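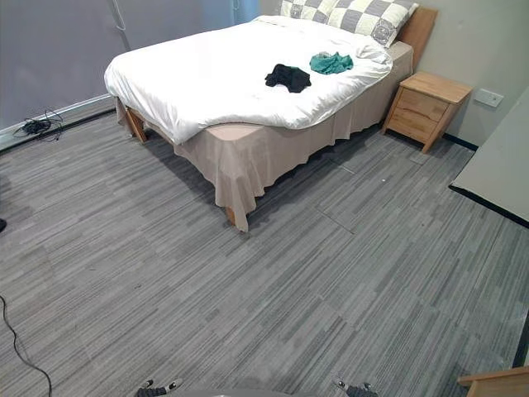
Plenon, the home furnishings company based in Orozco, will start selling its Rerirlow bedroom line in June. The line is made for small rooms and rented apartments, and it covers bed frames, headboards, nightstands and bedding in 16 pieces. The light wooden headboard and the two-drawer nightstand are sold separately or together, and the nightstand has no handles on its drawers and stands on four slender, slightly splayed legs. A beige bed skirt hangs in loose folds under the mattress and can be paired with any white duvet in the line.

Before settling on the final sizes, Plenon asked 400 renters how they use their bedrooms. Many said the bed is where clothes get sorted, folded or left until later, and that the nightstand is often the only other surface in the room.

"People kept telling us they wanted furniture that fits next to the bed and still lets you open the closet," said Xóchitl Cuautle, head of product at Plenon. "We changed the width of the nightstand twice before we were happy with it."

The Rerirlow bed frame with headboard is priced at $978. Delivery takes up to 8 days inside the Orozco area – longer for other addresses – and assembly can be added at checkout.

The full line will be on display at the Plellden showroom from 10 a.m. daily. Fabric samples are free and can be requested at the front desk or by mail.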